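Flowers for the Common Rooms – Progress Report to the Ferkden Fund

Reading time: 4 minutes
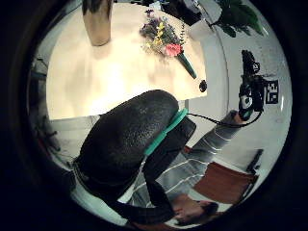

Flowers and vase on the white table.

This report covers the work since July. It is written for the Ferkden Fund, which pays for the flowers, the vases and a part of the transport. I have tried to follow the order of your form, but two of the headings did not fit our project well, so I have joined them together.

What we do

Every week we bring flowers to the common rooms of two residential homes in Prillport. The residents arrange them at the table, and the finished vases stay in the room until the next delivery. In your letter you asked if the flowers could arrive already arranged, as this would save working time. We discussed it with both homes and they prefer to keep the arranging. For many residents it is the main activity of the morning, and some of them come to the table only for this.

Flowers and supplier

In the first weeks we bought from the market stalls, and the quality was very different from one week to the next. From the end of July we order from Koubek, a wholesale grower outside the town. They prepare small bunches with the stems wrapped together, so one bunch can be given to one person. The bunch in the photograph is of this size: purple and yellow flowers, some green, and a pink rose. We ask for one bigger flower in each bunch if possible. The residents like to have something to begin with, and they build the rest of the vase from there.

Until now we have received 144 bunches. Of these, 17 could not be used. Most of the damaged ones came in one delivery during the hot days, when the van was standing too long in the sun. Koubek replaced a part of them without payment. We now collect in the early morning and we have had no more losses of this kind.

Lilies are not ordered any more. The smell was too strong for the smaller room, and two residents complained of headache.

Vases

The vases were the most difficult question. The glass ones we had at the beginning were low and wide, and the stems fell to the side. They were also heavy when full of water. We then chose tall cylindrical vases in a quiet gold colour from the Pekoleck shop. They hold the stems upright, and the residents say that they look good with every colour of flower. The disadvantage is that a small bunch can disappear inside. For this reason we now put two or three bunches in one vase, or we leave the stems long and cut only the ends.

Washing the tall vases takes more time than we planned. We have bought a long brush for each home. This was not in the budget, but the cost was small and I have put it under "other materials".

The rooms

Both homes have given us a fixed table for the mornings. We asked for a white or light top because the colours are easier to see for people with weak eyesight, and this was a good decision. Green leaves on a dark table were hard to find for some of them. The surface must be wiped quickly after the work, as it becomes slippery with water. The staff have agreed to keep a cloth and a bowl near the table.

Costs

The spending on flowers is a little under the plan, and transport is a little over it. We set aside 100 euros for replacing broken vases and have not used it yet. I would like to ask if this money can be moved to transport for the winter months, when we must use a closed van with heating. If this is not possible under your rules, we will reduce the number of bunches in January.

Problems still open

The weekend is not solved. The flowers arrive in the middle of the week, and by Sunday the water is often cloudy. The staff have few hands at the weekend and we do not want to give them more duties. We are trying a smaller amount of water with a change on Friday – I will write in the next report how it went.

Also, the second home would like a longer session. Now it is forty minutes, and the slower residents do not finish. We can offer one hour if the first home agrees to start earlier – they have promised us an answer this month.

Next steps

For the winter we will order more dried flowers and branches, which last longer and cost less. Koubek has sent a list with prices and I attach it together with the receipts. The next report will follow in the spring, in the same form.

Prillport, 15 October 2023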